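Tuesday, evening

I did not write for many days, so this will be long. I have tea and the window is open a little, the first time since the winter. March here is still cold for me but the neighbors already walk without coats.

The whole day went to the letters. Imani Blackwood came at nine with the foam sheets under her arm, and we began to cut on the floor because I did not want to make marks on the table. She draws very fast. I draw slow, with a ruler, and then I erase and draw it again. For the M I made the pattern two times. The first one had legs of different width, and I could see it even from the door.

The knife from the Starstead shop is good but it must be changed often. When the blade gets old the foam does not cut, it tears, and small crumbs go everywhere. I found crumbs in my socks, and also in the sugar, I do not know how. The sheets cost 605 together with the glue, and I put the receipt in the blue envelope with the others. I said to Imani that I had planned 900 for everything, so we are still fine if she does not see another color that she loves.

We had a small argument about the I. I wanted it plain, a straight piece. She wanted wide ends on it, as in old newspapers. She said a plain one will look like a stick that somebody forgot. I think she was right and I told her so, but only after lunch.

Lunch was soup from Thibodeaux on the corner, the one with beans. They gave us too much bread again. I kept the rest for tomorrow, it will be good with an egg.

After that we did the backdrop. The cloth is dark gray and it does not like to be flat. I pulled one side and the fold went to the other side, then Imani pulled and it came back to me. I spent 30 minutes with the iron and in the end there are still folds. She says they are soft and nobody will mind. I mind a little. But when the letters went up, blue, then pink, then yellow, I looked at the folds much less. We did not put them in a straight line. They go in a small arc, and the yellow one leans.

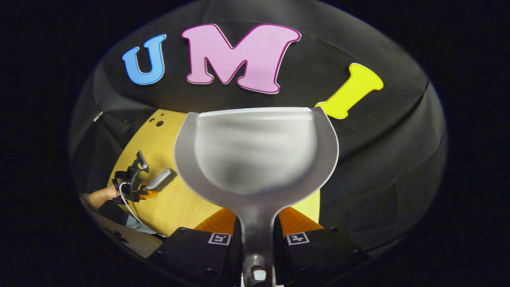 Our three letters, up at last. The pink one is my M.

I like most the darker border on the M. It was my idea, and it took more time than the letter itself. The pale line on the U was easier, we already knew how to do the corners. The light wood of the table looks warm under all this gray, I did not expect it. I must remember to oil it one day, and to do something with the small holes.

Imani went home at six. She took the leftover yellow because she wants to make something for her nephew. I swept two times and washed the cups. My fingers smell of glue even now, and the skin on the thumb is hard like paper.

Things for tomorrow: new blades, call Tiltimano about the delivery (they said morning, but last time they also said morning), write back to my sister. She sent a long letter and I answered with one line, I am ashamed of it.

It is late now and the tea is cold. I will close the window and sleep.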